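December, bin picking, grasp success runs

Continued the self-supervised grasp trials on the bars. Mirjam Rainer changed the reward labeling last night: a pick now counts only if the gripper width reading stays above threshold through the full lift. Old labels let slips through.

Ran 600 attempts with the Purum policy, red and green bars mixed. Worst case is still a bar leaning on a sloped wall. The policy goes in vertical, touches the wall and trips the force limit. Keegan Lévesque wants to add a tilt angle to the action space – I agree, but after the baseline is finished.

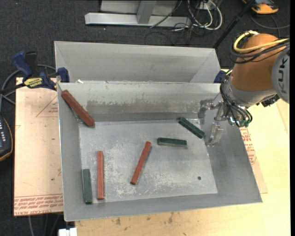

Settings and to do

Lift height 130 mm, approach speed back to 100 mm/s. Tried 105 N as the force limit, too many aborts to say anything useful yet.

Clamps checked before the last block. Bins had not moved.

Still to do: rerun Woretti with the new labels, same seeds. Log wall contacts separately from missed grasps. Ask Mirjam where the Burkska checkpoints went – the folder on the shared drive is empty.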